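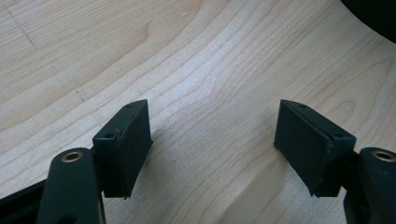 Ondes de choc et tendinopathie d'Achille : quel protocole ?

Accueil | Forums | Thérapie manuelle | Matériel | Connexion

tendon_64
Cabinet équipé d'un Prevlow radial depuis octobre. Tendinopathie corporéale, douleur depuis plus de six mois. Je fais trois séances à une semaine d'intervalle, 2 bars, et je maintiens la charge excentrique. Vous augmentez la pression d'une séance à l'autre ?

mk_Stullwood
Oui, selon tolérance, douleur 5/10 maximum pendant l'application. Pas d'anesthésie locale. Pour l'insertionnel je supprime la dorsiflexion sous le niveau du sol.

Kyei
Quel est l'apport par rapport à la charge seule ? J'ai repris mes dossiers : 282 patients, 64 avec ondes de choc. Écart de score VISA-A à douze semaines négligeable.

mk_Stullwood
Sans randomisation, ça ne dit rien. Les 64 étaient sûrement les plus chroniques.

Kyei
Exact, biais d'indication possible. Mais il joue aussi dans les séries qui concluent en faveur de l'appareil.

tendon_64
Et côté facturation ? Je suis à 30 euros la séance, hors nomenclature, devis signé avant.

Clurkau
Pareil. Vérifiez l'usure de l'applicateur - la révision m'a coûté 420 euros, et la pression affichée ne correspondait plus à la pression délivrée.

Kyei
Donc une partie des protocoles comparés ici ne sont pas comparables.

tendon_64
Je fais contrôler le mien et je reposte les valeurs.

7 réponses | 3 partages
Contact | Mentions légales | Haut de page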